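Speaker notes - "Buying the second arm: how we planned our equipment money at Elgate"
Agnes Boström, production planning
Slot after the coffee break, 25 minutes plus questions

Opening (take your time, let people sit down)

Hello everybody, and thank you for staying on after the coffee, which I know was a hard thing to walk away from. My name is Agnes, I plan production and spending at Elgate, and I've been asked to talk about how a fairly small shop goes about buying a two-armed robot without losing its shirt or its friends in accounting. Thank Kevser Bayram for the invitation here. She'll be at the side with the microphone for questions.

Ask for hands: who has a robot on the floor now? Who has one in next year's budget? Who has one in a storage room? (Wait for the third group, they are usually slow to put a hand up, and be kind to them.)

The part that started it

We make retaining rings for Wetico, and the job I want to talk about is picking up one ring, turning it, and passing it on. It sounds like such a small thing! Our people do it all day long and hardly look. But a ring is thin, it lies flat, and there isn't much to get hold of, so when I first went out for quotes I got very different answers depending on how I described it. Tell the story of the first call, where I said "a round part" and the salesman heard "a ball." Don't rush this, it gets the room warmed up.

Point to make: write down the part before you write down the machine. Ours took a page and a half. Size, weight, finish, how it arrives, how it has to leave, and what a bad one looks like.

The quotes

We had two serious offers, from Stundden and from Chiu. Stundden came in with a single arm and a special gripper. Chiu came in with two arms and hands with fingers, which cost more up front and made my boss go very quiet.

Walk through how we compared them:

Price of the machine itself. Everyone looks here first, me included.
Tooling. The special gripper fit one ring size. We run six sizes, so that line grew and grew the longer I looked at it.
Floor work, power, guarding. Get your electrician in the room early and bring cake.
Training hours. We set aside up to 384 hours across the first year, and I had to fight for every one of them.
Spares. Ask what a finger costs. Ask how long it takes to come. Write down the name of the person who told you.

Pause here. Somebody will want to ask about leasing - say we'll come to it at the end, and then please do come to it.

Simulate before you sign

If you remember one slide from me, I'd like it to be the last one. We paid for a simulated version of the cell before we put in an order, and it was the best money in the whole project. A plain table, a ring, two arms, and that was enough to begin with. We tried 700 pickups in the simulation, with the ring placed a little differently from one to the next, and we learned things about reach and table depth that would have been very dull to learn with a forklift standing by.

It also changed the budget. We had a larger table on the list and took it off again. We moved that money over to training, where it was badly wanted.

Be fair about the limits. A simulation won't tell you about oil on the parts, or a draft from the loading door, or the mood on the late shift. I kept a reserve for those and I'd keep a bigger one next time.

Timing

Our budget closes in October, and I started asking for quotes in the spring and still felt hurried. Suggest that people work backward from their own closing date and then add a month for signatures. (If there's a laugh, mention the signature that went on vacation.)

Leasing - short version: we looked, the terms didn't suit a job this steady, but for a shop with seasonal work I'd ask for both prices side by side and have them on the same sheet.

Closing

Put up the last slide and leave it up during questions. Say that the part description and the comparison sheet are on paper by the door, please take one, and that I'm happy to be called about any of it, especially the tooling line. Thank Kevser again. Water is under the lectern.

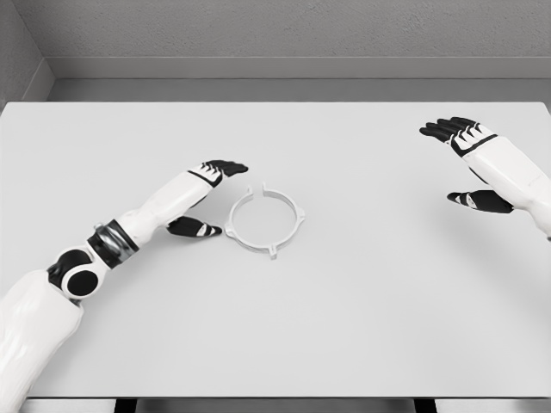 Last slide: the simulated cell, with one tabbed ring on the table between the two hands.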